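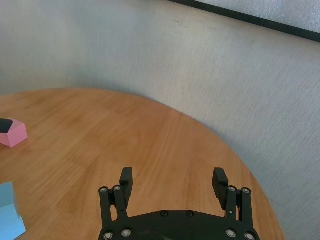

*The round table against the wall in the small reading room at Plemgate.*

13 Aug 2025

The small reading room at Plemgate is open again, and it has a table people want to sit at! After three weeks behind a closed door, the room came back into use this month with fresh filler in the walls, a better lamp over the entrance and a round wooden table in place of the old folding one. The whole job cost $272, well under the $300 set aside for it.

The table came secondhand from Lirnow, the furniture reuse shop on the other side of the river, where it had been sitting in the back under a stack of chairs. It had a dull gray coat of old polish that hid nearly everything. Two evenings of cleaning and a light sanding took care of that, and then it got oil — thin coats, wiped back each time, with a full night in between. The color that came up is a warm honey orange, and it's a treat to look at on a gloomy afternoon.

Getting it through the door was the hard part. The top wouldn't go in flat and it wouldn't go in upright with the base on, so the base came off in the hallway and went back on inside. Anyone who was in the building that morning will have heard it. The old folding table has gone to Amell, the craft group downstairs, who say they can use it for cutting out.

The round shape was picked with the room in mind. The old table had square corners that caught every hip and coat pocket on the way past, and it never left enough space to pull a chair around. With the new one up by the wall, people can come at it from the open side and spread out a map or a newspaper.

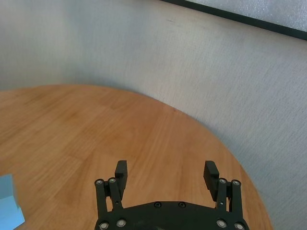 Oil brings out the grain more than varnish would have, and it's easy to touch up when somebody leaves a ring. The straight lines run at a slant across the top, with lighter honey tones toward the middle and darker amber streaks to the left, and you can follow the faint seams between the planks right along with them. The pale gray-white wall behind it was left as it was apart from the filler, and the two look great together. There's still a faint dark smudge on the wall that will get another go with a damp cloth.

The room can be used whenever the building is open, no booking needed. Groups that want it to themselves should put their name on the sheet by the front desk. The local history circle, Song, has already moved its monthly meeting in there, and its first evening at the new table is on August 29. Bring old photos if you have them. Please use a mat under hot mugs until the oil has fully hardened.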